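Stestadeo Community Help
Topics > Teleop and Demonstrations > Recording

Left arm lags and jumps when I'm recording demos with leader arms

Asked by rossfan_k
Viewed 2,000 times
Tags: two-arm, leader-follower, demos, lag

Trying to record a pick up trash task. Two follower arms, I drive them with a pair of leader arms by hand. Stuff off the floor goes in a cardboard box, that's the whole task.

Right arm is great. Left arm follows fine for a bit and then it falls behind, sits there, then jumps to catch up. Not every time. Worse when I reach low and out to the side. When I play the episodes back the recorded joint positions have the same stall in them, so it isn't just my eyes.

What I tried:
swapped the USB ports
new cable from the left leader to the hub
turned down the camera rate
recalibrated both leaders, twice

Running the Cluso recorder at 20 Hz, default settings otherwise. I have 11 episodes so far and I think most are junk. Do I need to start over? Want to get to 100 before I train anything.

Also second question, is it ok to re-grab something if I miss it? Or should I throw the episode away.

3 answers

Answer 1
by mk_benchtop

Had this on mine, it was the power supply. Get a bigger one.

Comment from rossfan_k: both arms are on the same supply and right is fine?
Comment from mk_benchtop: then idk. Still worth trying

Answer 2 (accepted)
by Delwyn Partington

Stall then jump, on one arm only, worse at full reach — I'd look at the wrist cable before anything electrical upstream. When the arm goes low and out the cable gets pulled. If the plug is a bit loose the bus drops packets, the follower holds its last position, then the next good command comes in and it snaps over to it. Looks exactly like lag. It's not lag.

Quick test. Power on, leader parked so nothing is commanding the arm, and wiggle the connector at the wrist while you watch the error counter in the Cluso status page. Counter climbs, there's your problem. Keep your hand out of the gripper while you do it.

Fix is boring. Reseat the plug, leave a loop of slack big enough for the worst pose, clip the cable to the arm further down so the pull lands on the clip and not on the plug. Then move the arm through it's whole range by hand with the power off and check it never goes tight.

Second thing to check if the cable is fine. In the config the left and right leaders can each have there own smoothing value. If somebody bumped the left one up you get a slow arm, but it would be slow all the time, with no jump. So I doubt it.

About your 11 episodes. Plot commanded against measured for the left arm joints. Keep the ones where the two lines stay together, dump the ones with flat spots. Don't try to patch them. A stall in the data is something the policy will happily learn, and then you get a robot that stops over the box for no reason.

Re-grabs — keep them, within reason. One miss and a clean second try is good data, shows it how to recover. Five misses in a row, toss it. And don't hover while you think. Decide what your picking before you hit record, then move at one steady speed. Slow is ok, pausing isn't.

My floor setup is close to yours so here's one from the head camera.

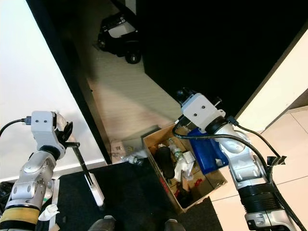 Both arms at the box, cable at each wrist. Clip is partway down the right arm.

Left wrist plug goes in the side of the white housing, so on an arm like that the side reach is the pose I'd test first. Mat under the box helps too, cardboard likes to slide on tile when a finger catches the rim.

Comment from rossfan_k: counter went nuts when I touched the plug. Reseated, added slack, zip tied it for now. Did four episodes, no jumps. Thank you!!
Comment from Delwyn Partington: good. Swap the zip tie for a real clip when you can, they dig in
Comment from rossfan_k: will do. 7 of the old ones were bad, kept the rest

Answer 3
by flutbridge_lab2

Agree with the cable answer, just adding a few things for anybody who lands here later.

If your counter stays at zero and you still get jumps, look at the computer. We had the recorder writing video to a slow external drive, and every time it flushed, one arm's loop got starved. Always the same arm, which sent us looking in the wrong place for days. Writing to the internal drive and copying over afterward fixed it.

Move the box a little between episodes. And change which items are in it to start with. We recorded a whole batch in May with the box in one spot and the policy dropped everything in that spot, box or no box. Had to redo the lot.

Start every episode from the same arm pose. Cluso has a home button for this, under Session, easy to miss.

Comment from mk_benchtop: where is the home button, I only see Reset
Comment from flutbridge_lab2: same thing on older versions

Last edited April 3, 2019

Related questions
Gripper closes on its own when leader is unplugged
How many demos for a two-arm task
Ross leader arms, trigger sticks half way
Replay doesn't match what I recorded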